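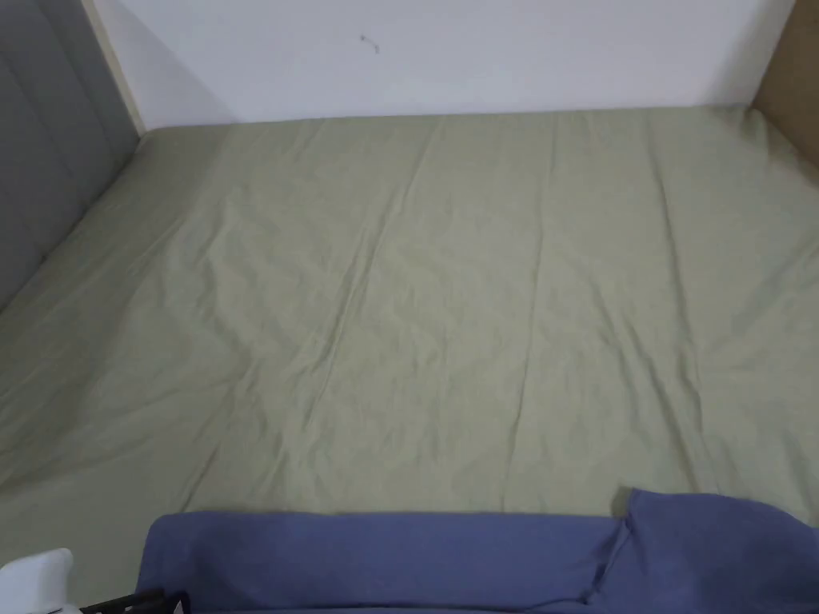
Do I need any modeling or fashion experience to take part in the Brundley wear test?
What we need is people who get dressed in the morning and have opinions about it, so experience doesn't come into it at all. If you have ever bought a pair of sneakers for the color and then regretted the heel, you are exactly who we want to hear from.

Call for wear testers: Brundley x Mudgway fall collection

Hello, and thank you for stopping by! We are Brundley, a small sportswear label, and for the second year running we are working with the print studio Mudgway on a short fall collection. It comes out in September, and before it does we would love to put it on real people who walk dogs, miss buses, spill coffee and go to the gym less often than they planned to (we count ourselves among them).

Last year's collection was our first with another studio, and it taught us a lot. The track jacket sold out and we were thrilled, and then the emails started coming in about the cuffs. They were too tight if you pushed them up, and they stayed stretched once you had. We had all tried the jacket on in the office, standing up, for maybe ten minutes each. So this time we are asking for help earlier.

What you would be testing

There are two sets, and each tester gets one of them. The first is the Masdale set: a track jacket with new cuffs, matching pants, and a heavy cotton T-shirt with Liudmyla Zakharchenko's wave print on the back. The second is built around the Brenda, our new low-top sneaker, which comes with a long-sleeved jersey top and a pair of socks. The Brenda is named after the bus driver who used to take our founder to school, and yes, she has been promised the first pair off the line.

You can tell us which set you would prefer and we will do our best, although sizes may decide it for us. Clothes run from XS to 4XL. The Brenda will be made in whole and half sizes, but the samples are whole sizes only, so if you are in between please put down the one you usually settle for.

What we ask of you

The test lasts 30 days. We would like you to wear something from your set at least four days a week, wash it the way you wash everything else, and fill in a short form every Sunday evening or whenever you get to it on Monday. Please don't baby the clothes!
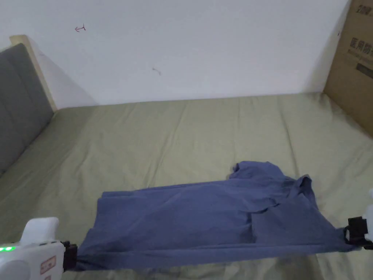 Stretch is the thing we are most curious about, with those cuffs still fresh in our minds, so the form asks about it every week: sleeves, waistband, neckline, knees. You don't have to measure anything. "Feels baggier than last week" is a perfectly good answer, and so is "no change." There is also a big blank box at the bottom for anything else you want to tell us, and Hằng Cao, who designed both jackets, reads every word of it.

At the end there is a group video call that takes an hour or so. Khalil Darwish from our footwear side will run the one for the Brenda testers, and Hằng will run the Masdale one. If calls aren't your thing, you can send written notes and that will be just fine.

What you get

You keep everything in your set, whatever state it is in by then. You also get a $38 gift card for our online store and first pick of the finished collection, a day ahead of the general release. We can't pay for travel, but there isn't any, as it all comes and goes by mail at our cost.

Who can apply

Anyone 18 or older with a mailing address in the United States. We have room for around 20 testers, and we want a good mix of ages, builds and jobs. People on their feet all day are especially welcome, and so are people who usually find that sleeves stop short of their wrists or that nothing fits through the shoulders. If you tested for us last year you may apply again, though new folks will get first call.

One request: the prints are still under wraps, so while you are welcome to wear them anywhere, please hold off on posting photos until the collection is out.

How to apply

Send us an email through the contact page with "Wear test" in the subject line. Tell us your usual sizes, which set you like the look of, and a few lines about what a normal week is like for you. No résumé and no headshots, please. Applications close on 15th June at midnight Eastern, and Pouran Zarei will write back to everyone, whether or not we have a place for you.

Questions about sizing or fabric content (allergies, for example) can go to Tymofii Karpenko through the same page. He is in the sample room most mornings, so you will usually hear from him in the afternoon.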